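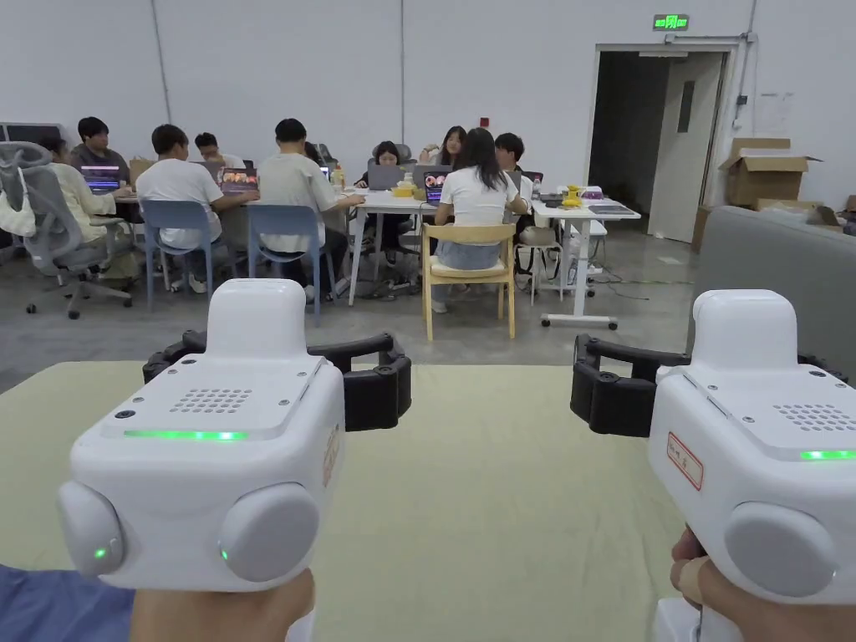

Open Day Safety Checklist, Demonstration Room, Litley Building
Visit of the Clastillow group
Date of check: May 4, 2019
Checked by: Lindsay Goodwin
Second reading: Trondix site office

Marks used: OK, OK with comment, To do, Not checked.

1. Floor and walking ways

1.1 Way from the entrance to the demonstration table is free — OK
1.2 Cables on the floor are covered or fixed — To do
Comment: One black cable lies open on the concrete. Please put the cable cover before the visitors come in. Tape alone is not enough for me, it was lifting already at the February visit.
1.3 Bags are not in the walking way — OK with comment
Comment: There are bags under the work tables. They can stay there, but please push them more to the inside.
1.4 Tables on wheels have the brakes closed — OK
Comment: I tried each brake by hand.

2. Exits

2.1 Exit sign above the doorway is lit — OK
2.2 Doorway is open and free on the full width — OK
2.3 Light in the corridor behind the doorway — To do
Comment: The corridor is too dark for persons who don't know the building. Switch on the lights at the beginning and leave them on until the last visitor is out.
2.4 Cardboard boxes are away from the wall behind the sofa — To do
Comment: Same remark as last time. They are not blocking anything, but it is paper and it should go to the storage.

3. Demonstration table

3.1 Mat lies flat on the table — OK
3.2 Both hand-held grippers show green light after start — OK
3.3 Labels on the grippers are present — OK with comment
Comment: The labels are handwritten. The Lundgren guests may not read this writing, so the demonstrator must say aloud which gripper is for which hand.
3.4 Black fingers open and close without sticking — OK
Comment: Tested 14 times with a soft ball, on each side.
3.5 Visitors hold the grippers only together with a demonstrator — OK with comment
Comment: We had a discussion about children. My opinion is that under 14 years they can watch and ask questions, but not hold. The wording on the invitation was not clear, please correct it.
3.6 Demonstrator's hands are fit for the work — OK with comment
Comment: Finger tape is allowed if it is clean and has no loose end. Check again after the break.

4. Persons in the room

4.1 Visitors at one time: 100 for the whole day, in small groups — OK with comment
Comment: The number is fine for the day. I would like 2 guides with every group, one in front and one at the end.
4.2 Staff at the laptops know about the visit — OK
Comment: They continue their normal work. Guides should not lead the group between the chairs.
4.3 Drinks are kept away from laptops — To do
Comment: I saw a small bottle on a work table. Closed bottles only, and on the floor is also not good — somebody will kick it.

5. Fire and first aid

5.1 Fire extinguisher, date of last service — Not checked
Comment: The key for the cabinet was with the Trondix office.
5.2 First aid box complete — OK
5.3 Meeting point is explained in the welcome talk — To do

Open points go to the Trondix site office. Points 1.2 and 2.3 must be closed before the first group enters, and I will look at them again myself.

L. Goodwin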